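Notebook, March, kitchen props - second half of the shelf

Started at 7 with coffee and the big paper roll. Oliwia had already covered the table in fresh kraft paper (the matte brown, which I like so much better than the shiny stuff - no glare!), so I went straight to the produce. The carrots stay in their bag. We tried them without one last month and they rolled all over the place, and I spent half the morning on my knees.
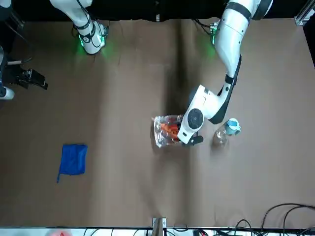 Carrots, clear bag, middle of the table.

The bag is a noisy crinkly thing and it catches the light, so the orange goes blurry in places. Szymon wants to try a Wróbel mesh bag instead. Fine by me, but I'd like to keep a clear one on the list too, people do buy carrots that way.

Next up was the odd-shaped stuff. I've been writing "teal thing" on the sheet for the long pale one that narrows toward the top, and Szymon Pawlak would like a proper name for it, please. Suggestions in the margin. It gets the table to itself, nothing else on the paper.
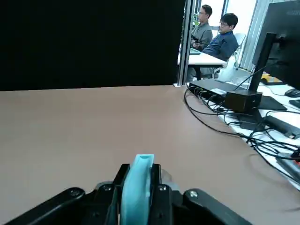

Food and cloth

This is the part I was looking forward to, picnic stuff! Pink plate with red shrimp and grilled meat on a skewer, the clear plastic container, a round foil tray, and the blue cloth folded into a small square with its string left trailing. I put the plate and the tray on the white strip at the side so the paper stays clean for the cloth.
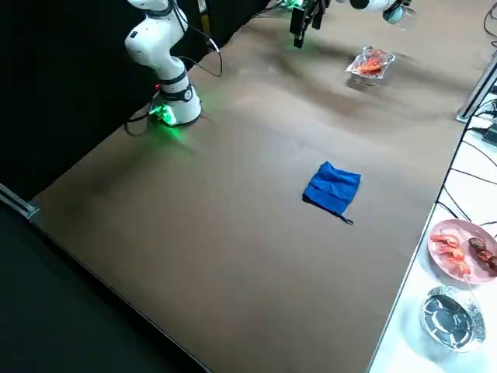

The paper creases more than I want, though, and once it has those big folds in it you can't smooth them out by hand. Oliwia Kurek says the Druvberg roll is heavier and lies flatter. It's 50 m to a roll, so I'll order 2 and see.

To do: tape for the table edges, more foil trays, ask Szymon about the mesh bag.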